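Skero Plant Notes: data card

By the Skero maintainers
July 19, 2025

We use cookies to remember your settings. Accept or manage choices.

Skero is a set of short written notes on how long cut stems last in a vase at home. The notes come from households in Ledesma and Cullunora and were typed up from paper sheets. The current release covers 17 kinds of stem.

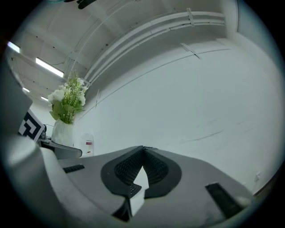
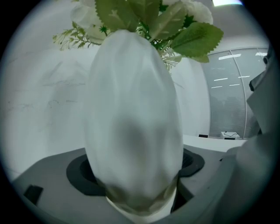
Each row in stems.csv is one bunch in one vase, from the day it was cut to the day it was thrown out. Columns are town, stem, water_changes, days_kept and remarks. Artificial arrangements, like the white flowers with toothed green leaves in the frosted vase, are left out of the file even when a household sent in a sheet for them. Mixed bunches get one row per kind of stem and share a bunch_id.

Known problems

- 8 rows have no town. They are marked "unknown".
- Days are whole days. A bunch thrown out on the morning of day 10 is entered as 10.
- Sheets from June use the older stem names. See names_old.csv.
- Remarks are copied as written, spelling included.

Files

stems.csv, names_old.csv and sheet_blank.txt. The 2 CSV files are UTF-8 with commas.

The Sivasis release used the same columns without bunch_id, so the two can be joined on stem and town only. Send corrections with the row number and the old value.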